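Unit 6 handout: Looking after a hand-held gripper station
Course notes, Lejla Tomić. Read before the lab session in March.

Last unit ended with the vendor's claim that a hand-held gripper station "needs no routine care." I would like you to doubt that. The Comar sheet we were given says the same thing, in bold, and then spends two pages on spare fingers.

6.1 What is being looked after

A station of this kind has no arm and so no joints to calibrate, which is where the claim comes from. It does have a gripper, a table, a tray, a sensor strapped to the operator, and cables. In my experience most lost time comes from the cables and the strap. The Bivgate maintenance log lists 39 stoppages over one term. Of these, 15 were cable faults and 19 were straps or mounts that had shifted. The fingers, which everybody wants to replace first, hardly appear.

Treat those numbers with care too. Salvador Prata kept the log, and he wrote down a stoppage only when he had to leave his desk for it.

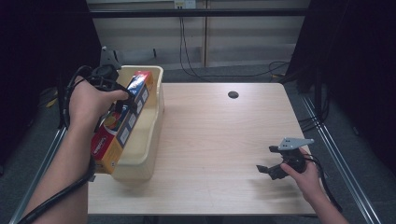

Photo: Eleni Obradović / Janevski Lab

Look at the cable runs first. The gripper cable goes down past the right wrist, and the one on the left hand loops up over the knuckles before it runs back along the forearm. A loop like that is where I would start checking. Some slack is needed for the hand to turn, but too much slack catches on whatever is being handled, and a box held over a tray offers plenty of corners.

6.2 Checks before a run

Open and close the gripper fully, empty, and watch both fingers. If one lags, stop.
Try to twist the mounting plate by hand. It should not move. Do not tighten it "a bit more" if it is already firm.
Put the strap on, make a fist, then open the hand. If the module has rotated, redo the strap.
Bend each cable gently near its connector while watching the signal.
Put the tray back where the setup sheet has it.

6.3 On automatic health checks

The Rosen software shows a green light when all devices answer. Barış Duman's group ran 186 sessions with it and reported no hardware faults. I don't find this convincing. A device can answer perfectly well while sitting crooked on someone's hand, and the report doesn't say whether anyone looked.

For the lab: bring one fault you think the green light would miss, and a way to test it.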